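Dirnura Hand-Object Evaluation Set
Equipment and services / Capture hardware / Dirnura

Overview

The Dirnura set is supplied by Mavotton to laboratories and integrators that need to compare input devices for manipulation work before committing to one of them. It combines a wearable finger-tracking glove and a hand-held gripper with a wrist-side camera, so that the same household task can be recorded both ways at the same table. Results are delivered in a common format and may be used to select grippers, arm controllers or camera placements at a later stage.

The set is available for purchase or for a loan period of 38 days. Loan units are configured by our Skalgate office and are shipped with the current release of the Montes recording software.

Sensor glove

The glove is an exoskeleton-style unit with segmented links along each finger. A marker cube is fixed to its outer side and gives the fixed camera a reference for the position of the hand. The glove is intended for tasks in which finger placement matters, such as holding a trigger sprayer upright on a cloth-covered table.

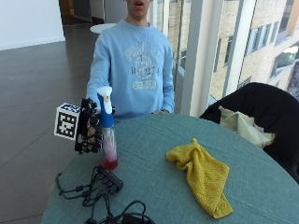 Hand-held gripper

The gripper is carried by the operator and records from its own camera at close range. It is recommended where the evaluation concerns the view a robot would have of an object – label text, transparent or translucent plastic, curved surfaces – and where the motion of individual fingers is of less interest.

Customers frequently ask which of the two should be tested first. Our applications group advises starting with the glove, as the fixed camera must be placed and checked before any glove session and can then remain where it is. Objects should be kept the same for both devices. Bottles are a useful choice, being familiar to every operator and awkward for most cameras. With red or clear plastic in particular, strong daylight can pass through the container and wash out the background, and exposure should be reviewed at close range before a full series is recorded.

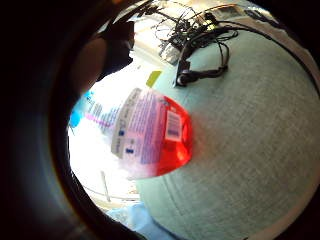

Cable routing is the second item to be reviewed. Leads should be given enough slack for the full reach of the operator, and connectors not in use should be kept away from the working area. Customers who require a fixed installation may order the table clamp kit separately.

Supplied items

Sensor glove with marker cube, right hand
Hand-held gripper with camera
Fixed camera and stand
2 control boxes
8 cables, assorted lengths
Transport case
Montes license, single workstation

A left-hand glove is available to order. Delivery is expected from August.

Ordering

Order code: DIR-987
Loan requests: Marlina Tambunan, Customer Programs
Technical questions: Ultan Moriarty, Applications Group
Calibration and returns: Caoimhe Fahy, Skalgate office

Loan units must be returned in the transport case with all cables. Recordings remain the property of the customer and are removed from the control boxes on return.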